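Bench notes, Monday, bay 2

Castance desktop from the Firkcombe batch, job 123. Came in with the complaint that it loses date and time after being unplugged, otherwise boots. Owner's note says the clock goes back to the same day each time and the fan settings go with it. Side panel off at 9:40, power cord out, front button held down to drain the supply.

Dust moderate. Blew it out at the back door with the fan blades held still. Pulled the graphics card to get at the lower half of the board, bagged the screw with the slot cover. Card goes back in the slot it came from - the lower one on these runs at reduced width and the last one went out wrong.

Coin cell measured 2.41 V out of the holder, meter on the 20 V range. A fresh one from the drawer read 3.24. Anything under 2.8 gets replaced here, so replaced. Left the board without cell or mains for 18 minutes before fitting the new one, to be sure the settings were cleared. Positive face up. The clip on this holder is stiff and wants a plastic pick, pushed away from the cell. A steel screwdriver will slip onto the board sooner or later.

First power-up: one long pause, restart, then the setup screen with the expected message about defaults. Set date and time, set boot order back to the internal drive, left everything else at default. Memory shows the full amount. Then off, cord out, 60 minutes on the shelf. Clock correct to the second against the wall clock when it came back.

Fan settings: owner wants the quiet curve. Entered by hand from the Steinarsdóttir sheet, second column. The first column is for the older case with the single rear fan and runs too warm in this one. Processor idles at 38 C with the side on, 61 C after ten minutes of load. Fine.

Cable dressing was poor. The front panel leads had been pulled tight across the board and the power switch plug was half off its pins. Reseated it, moved the bundle to the left edge and tied it there. Two ties, trimmed flush.

Still open:
- Zandasent test disk fails to start on this board with secure boot on. Turned it off for the test, turned it on again after. Needs a line in the bench manual.
- Cell stock is down to one strip. Order 24.
- Leave it unplugged overnight and check the clock again before it is boxed.
- Blanking plate missing from the second slot. Look in the spares bin, otherwise send without.

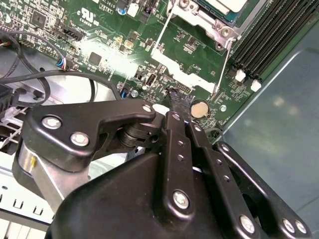 Remaining machines in the batch are the same model, so measure the cell first on each and write the voltage on the job card before anything else comes out. If it reads above 2.8 and the clock still drops, look at the clear-settings jumper - one in the last batch had been left on the wrong pair of pins.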